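We use cookies to improve your visit. By continuing to browse you accept our use of cookies. Accept Manage settings

Search reviews, brands, models... Go

Trandon plug-in scan tool, long-ish review

Writing this fast before I have to go get the kid. Short version first. Good tool, annoying app, saved me one wasted trip to the inspection lane and would have saved me another if I'd read the screen right. Four stars if I gave stars.

Background. My wagon is old. Check engine light comes on when it feels like it. Last year the state lane in Ridthorpe rejected it without even testing, "monitors not ready", and sent me home. Paid the fee anyway. I had cleared the code myself the night before like a genius, and clearing the code wipes the readiness monitors, and the lane won't pass you till enough of them have run again. Didn't know that. Know it now. So what I wanted from a scan tool was pretty narrow: read the code, tell me what it means in English, and show me if the monitors are set BEFORE I drive across town and stand in line.

The Trandon does all three. It's a little dongle, goes in the port under the dash, talks to your phone over Bluetooth. No screen of its own. There's one status light on it, and the light tells you it has power and nothing more than that. Pairing took two tries. First try the phone saw it and the app didn't. Killed the app, opened it again, fine since then.

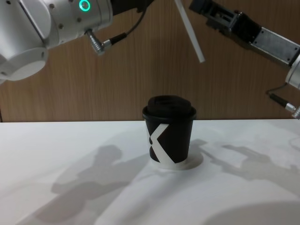
The readiness page is the best part and they've buried it. You go Menu, then Vehicle, then Emissions, then scroll. Should be on the front page. Once you're there it's a plain list, each monitor with a check mark or a dash, and a line at the top saying ready or not ready. The dash means either "not done yet" or "your car doesn't have this", and you have to tap it to find out which. That's the one I got wrong. Saw a dash on the evap line, figured my car didn't have it, and nearly drove over. Tapped it just to be sure. Not done yet.

Evap is the slow one on my car. Wants a cold start, wants the tank somewhere in the middle, not full and not near empty, and then a steady drive. I filled up right before, so that was me sitting around for days waiting to burn gas. The app has a "drive cycle guide" that is supposed to walk you through it. Generic. Told me to hold a steady speed on the highway and then coast without braking, which on our highway on a weekday gets you rear ended. I did the drive at 10 at night and the road was clear and the thing set on the second attempt.

Live data, since people always ask. It's OK. RPM, coolant temp, fuel trims, O2 sensor voltages, all there, you can graph a couple together. Refresh is slow. If you rev it the number catches up after you've already let off. For what I was doing it didn't matter. I held it at 2000 and watched the downstream O2 line, which should sit fairly flat if the converter is doing its job, and mine sat fairly flat, so that was a relief becuase a converter on this car costs more than the car. Took it up to 4000 for a second too and the graph just gave up and drew a straight line across. Then it came back.

Code descriptions are decent. It gave me the code, a plain sentence, and a list of likely causes sorted by how common they are. Gas cap was first. It was not the gas cap. It was a cracked purge hose, which was lower on the list but it WAS on the list. I'll give them that.

Now the stuff I don't like.

The app wants an account. You can skip it but the skip button is gray on gray and it asks again every time. It wants location. It wants to send you "driving insights". No. Turned it all off and everything I need still works, so you can too. There's a paid tier that unlocks a "health report" and I tried the free week and it's the same info in a PDF with a logo on it. Don't pay for that.

The dongle sticks out. In my car the port is right over the dead pedal and I've kicked it twice. There's a short extension cord sold seperately, should be in the box.

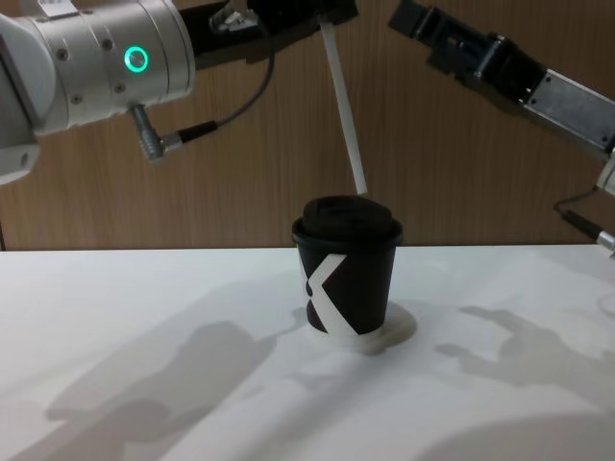 Finding the vacuum leak was the other half of this job and the tool only gets you partway there. Fuel trims were high at idle and came down with revs, so air getting in somewhere after the meter. OK, where though. The app has no idea. So it's the old way, engine running, hood up, one end of a tube by your ear and move the other end along the hoses till you hear the hiss. I used a length of heater hose and it was too fat to get in behind the intake. Should've used something skinny, like the long white straw in the picture over the black paper cup, you could poke that down between things and keep your knuckles away from the belt. Anyway found the crack eventually, by feel, hose squished when it shouldn't. Replaced it, trims came back down. The Trandon showed me that within a minute or so of idling and I did enjoy watching it drop.

Compared to the Warneck, which is what I borrowed before buying this. The Warneck is a handheld with its own screen and a cord. Slower to get into, ugly menus, buttons that feel like an old TV remote. But no app and no account, and it has the readiness lights right on the front of the case. Green, yellow, red, done. If all you ever want is "will I pass or will they send me home", get that one. If you want graphs or you like having the history on your phone, Trandon. The Warneck can't save anything. Turn the key off and it's gone.

Price. They were close when I bought. The Trandon goes on sale a lot, mine was March, so don't pay full.

One more thing on clearing codes. Both tools will let you clear with one tap. The Trandon gives a warning, but it says "this may affect vehicle monitors" and I don't think that gets it across. It should say you will be turned away at inspection. Fix the problem, clear it once, then leave it ALONE and drive. And check for pending codes before you go, separate tab, not on the main page, another thing they hid. Pending won't turn the light on but it can turn it on tomorrow.

Took it to Ojeda's after for an alignment and asked if they'd plug in their big shop scanner so I could compare. Same code history, same monitors, they could also see the actual evap test results with pass limits, which mine shows as raw numbers with no limits next to them. Nice to have. Not worth shop scanner money to me.

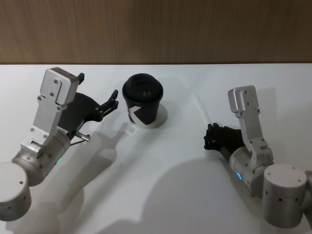 Hiwot Mersha wrote to say I'm being too easy on the battery drain. Left hers plugged in over a long weekend and came back to a car that wouldn't crank, small battery, older hatchback. Says the sleep mode only kicks in if you close the app first, and if the phone is still in range the dongle keeps waking up to look for it. Also says the extension cord comes loose on rough roads and you lose the log when it does.

Fair. I unplug mine every time, on account of the kicking, so I'd never have seen it. I went back and looked and the manual does mention closing the app, in the very last section, under Storage. So, unplug it. The glovebox is fine. Don't leave it in there for a weekend and expect it to behave. The log thing I can't check, I don't own the cord.

Still keeping it. Car passed Friday, first go, short line, guy barely looked up. The light's been off since the hose. If it comes back on I'll update this, and if anyone has got the readiness page pinned to the front of the app somehow, tell me how, I've been through every menu.

Get our newsletter: new reviews and price drops in your inbox. Enter your email Subscribe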